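4. Première mise en service de l'adoucisseur Vullo 16

Avant de commencer, vérifiez que l'arrivée d'eau générale est fermée et que la vanne de dérivation est en position « by-pass ». Prévoyez deux sacs de sel en pastilles. Le sel de cuisine ne convient pas.

4.1 Remplissage du bac

1. Retirez le couvercle du bac à sel et contrôlez que le puits de saumure est bien vertical.
2. Versez de l'eau propre jusqu'au premier repère.
3. Ajoutez le sel jusqu'à la moitié du bac, pas plus pour la première fois.
4. Refermez le couvercle.

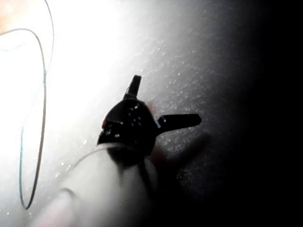 Remarque : le niveau d'eau peut rester plus bas que le sel. C'est normal, l'appareil le corrige lui-même pendant la première régénération.

4.2 Purge de l'air

5. Ouvrez l'arrivée d'eau générale d'un quart de tour.
6. Tournez lentement la vanne de dérivation vers « service ». On doit entendre l'air sortir – attendez que le bruit s'arrête.
7. Ouvrez ensuite l'arrivée complètement.

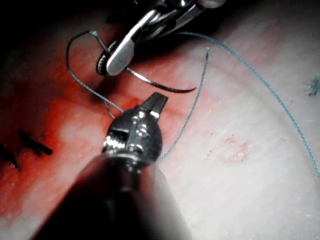

ATTENTION : ne jamais ouvrir la vanne d'un seul coup. La résine peut partir dans les tuyaux de la maison et boucher les robinets.

4.3 Réglage de la tête de commande

8. Branchez le transformateur et réglez l'heure.
9. Entrez la dureté de l'eau mesurée avec la bandelette.
10. Réglez le volume entre deux régénérations. La valeur d'usine est de 3 000 litres.
11. Choisissez l'heure de départ. Nous conseillons 2 h du matin, quand personne n'utilise l'eau.

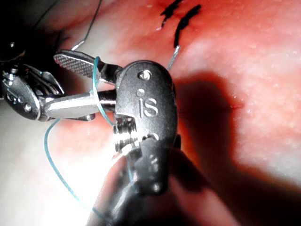

12. Appuyez cinq secondes sur la touche « Regen » pour lancer un cycle manuel. Restez près de l'appareil et contrôlez que l'eau s'écoule bien à l'égout.

Si une fuite apparaît au raccord, remettez la vanne sur « by-pass » et changez le joint plat. Pour les raccords Levholm, le joint est différent, voir le chapitre 7.

Traduction et révision : Deisy Taipe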